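To: Plusthorpe Climate Network list
Subject: Re: Travel arrangements for the December assembly

On the Plusthorpe Climate Network list, the Lusex branch wrote:
> Could the secretariat confirm whether delegates may claim for air travel?
> Our members would prefer to go by rail and ferry, but the fares are higher
> and the journey takes 2 days.

Dear members,

The secretariat thanks the Lusex branch for its enquiry. Air fares will not be reimbursed for the December assembly, except where a delegate has a medical need agreed in advance. Rail, coach and ferry fares will be met in full up to a limit of £500 per delegate, and one night's lodging on the way may be added to the claim.

To date 141 delegates have registered. Branches that have not yet named their two voting delegates are asked to do so before the end of the month.

The draft motion on shipping emissions, put forward by the Zunetora branch, is now open for amendment. Amendments should be sent to this list in writing.

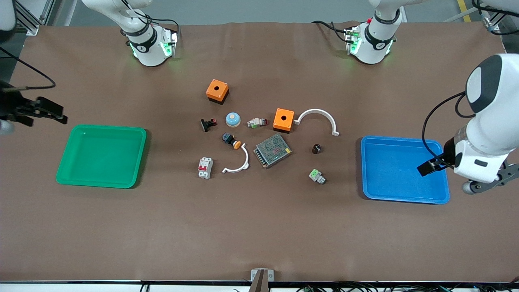

Network notices

The Rampersad Hall will open to delegates at 8.30 a.m. Bicycles may be left in the rear courtyard.

Yours faithfully,
The Secretariat
Plusthorpe Climate Network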